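The Thirty-Day Desk Reset, and Why I Quit on Day 18

August 12, 2022
by Celeste Carrasco

My brother-in-law Teodor sent me a link to something called the Burnano Method in July, with the message "this is so you." I'm still not sure if he meant it kindly. The pitch is that your work surface is the reason you don't finish things. Clear it for 30 days, follow the prompts, and you'll get your attention back. The workbook costs money. So does the tray.

I signed up anyway, mostly so I could complain from a position of knowledge.

Day one asks you to take everything off the desk and put it in a box. Fine. I did that, and then I spent the rest of the morning walking to the box. Tape, box. Stapler, box. The workbook calls these trips "friction you can learn from." I learned that I use tape a lot.

What they say the research says

The workbook claims that a cluttered desk costs the average office worker 600 hours a year. There's no footnote. I wrote to the support address and asked where the number came from, and got back a very friendly reply about how everyone's journey is different. I've now seen the same number on two other sites, one selling drawer dividers and one selling a course, and neither of those says where it's from either. If you know, my email is at the bottom.

I'm not saying mess is good for you. My desk at the Rullham office was bad enough that I lost a signed lease under it, and I paid for that. But I also finished more work at that desk than at any other, so I don't know what to do with the theory. Some of it may just be that I was younger and there was less on my phone.

The part that worked, a little

The evening wipe-down was okay. You spend five minutes putting things back before you stop for the day. My mother did this with the kitchen counter for her whole life and never charged anyone. I've kept it up most nights.

The "one object rule" was harder to take seriously. You pick a single thing that's allowed to stay out, and it's supposed to anchor you. People in the forum post theirs. Lots of candles, lots of smooth stones. A man who goes by Halvorsen changed his four times in a week and was gently told off for it.
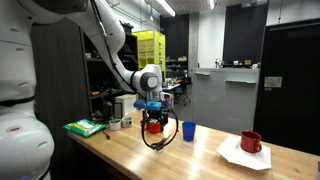

Would I tell you to buy it?

No. The Pralska tray is a nice tray, and you can get one like it at any housewares store for a lot less. The prompts repeat after the second week with the words moved around. Day 18 was day 5 again, with "notice" changed to "observe," and that's where I stopped.

Teodor says I didn't give it a fair chance. He hasn't tried it. The box is still in the hallway with the stapler in it.

Contact: use the form on the About page | © 2022 Celeste Carrasco | Back to top

This site uses cookies to remember your settings. By continuing to read you accept our cookie policy. OK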